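About Cultetti
2 min read

Cultetti is a small cooking school in Villeck, and we love what we do! Léonie Leclerc and Évan Guillot started it after years of feeding friends who kept asking how the sauce was made. The first classes ran in Léonie's own kitchen, with one oven and far too many coats on the bed.

We now run evening classes on weeknights and longer ones on weekends, with room for 16 people in each. You'll make fresh pasta, roast a chicken properly, bake bread you'd be glad to bring to a neighbor — and then everybody sits down and eats it together. Beginners are very welcome (Évan once burned a pot of rice in front of a full class, and he still teaches the rice class).

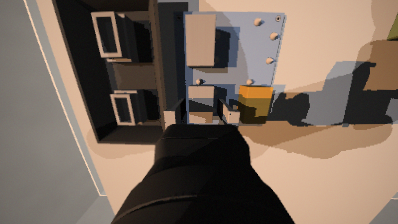 What we teach

There are 29 classes on the calendar this season, from knife basics to a two-day course on pastry. Léonie handles the doughs and anything with butter in it. Évan takes soups, beans, fish and the summer grilling nights, which start again in July.

Kids can join from age eight if a grown-up cooks with them. Aprons and knives are here for you to use, and the recipes go home with you. Bring a container for leftovers!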